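Hinasen House
Guest Room Safety Walk-Through, November
Rooms inspected: 4
Inspector: Otis Pettigrew
Accompanied by: Paloma Montoya (front desk), for the first half, until the phone rang
Copies to: Kyu-ri Byun, Desmond Dunleavy, the binder

Ratings: OK, FIX (before the next guest), WATCH (look again next month), ARGUE (see comments)

HALLS AND STAIRS

1. Stair handrail firm top to bottom – OK
Third bracket has been tightened. It was on the list for long enough that I had grown fond of it.

2. Stair treads, carpet secure – FIX
Loose at the second tread from the top. Someone has pushed it back down with a foot and hoped. Tacks, please.

3. Exit sign lit – OK

4. Hallway clear of stored items – FIX
One ironing board, one box of brochures for a boat tour that no longer runs. The hallway is the way out in a fire. The brochures would burn very well.

5. Extinguisher on bracket, gauge in the green, tag signed – WATCH
Gauge fine, pin fine. The tag is signed, but I can't read by whom. Vaughn Lindgren says it's his. It looks like a seismograph.

BEDROOMS

6. Smoke alarm sounds when tested – FIX
Three rooms passed. The alarm in the back room gave one chirp and retired. New battery first, new alarm if that doesn't do it. Do not let the room until it screams properly.

7. Carbon monoxide alarm present and in date – OK
The Nirkel units are good for another two years. The date is on the back in very small type, and I have now written it on the front in very large type.

8. Windows open fully and stay open – WATCH
The front room sash stays up if you speak to it kindly. A guest should be able to get out of it without a relationship. Cord to be replaced before spring.

9. Window blind cords secured out of reach of children – FIX
Cleat missing in the twin room. The cord has been tied in a bow, and very nicely, but a bow is not a cleat.

10. Bed frame steady, legs tight, no sharp edges – OK
Sat on every one. Leaned on every one. Dropped a suitcase on one, which was not part of the procedure.

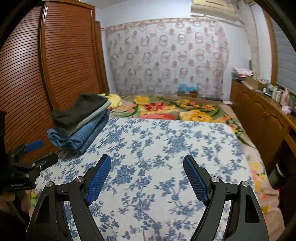

Item 11, bedspread, from the foot of the bed.

11. Bedspreads clear of heaters, hems off the floor – WATCH
Hems are a trip hazard for anyone getting up at night, which at my age is everyone. The spare spreads in the linen closet are longer than the beds were ever meant to take. Fold under at the foot or have them shortened.

12. Bedside lamps: cords whole, plugs snug, right bulb – FIX
The limit is printed inside the shade. One lamp had a bulb well over it and a shade the color of toast. Bulb removed. Shade to follow.

13. Portable heaters – ARGUE
Mr. Dunleavy would like to keep the two Humilon heaters for cold nights. I would like them in the shed. Neither has a tip-over switch, and one smells of hair. If the radiators were bled we wouldn't need this conversation, and we have it every November.

BATHROOMS

14. Outlets trip and reset – OK

15. Hot water temperature at the basin – WATCH
Hotter upstairs than down. Turn the heater down a notch and check again Tuesday, once it has settled.

16. Grab bar takes full weight – OK
It took mine. The inspection may be considered thorough.

17. Bath mat grips – FIX
The mat in the twin bathroom has lost most of its suckers and now works as a sled. Thrown out. Kyu-ri to order two.

PAPERWORK

18. Evacuation plan on the back of each door – FIX
The plan in the back room shows a door that was bricked up before any of us worked here. Redraw, with fewer doors.

19. Emergency numbers current – FIX
The list still gives Tóth Plumbing, who have retired and are being very patient about the calls.

20. Key count matches board – WATCH
One extra key. It fits nothing I tried. Left on the hook marked with a question mark, where there were already others.

FIXes to be initialed below by whoever did them, in handwriting a stranger could read.

Item 2: V.L.
Item 4: P.M. (brochures only)
Item 17: K.B., mats ordered
Item 13: still arguing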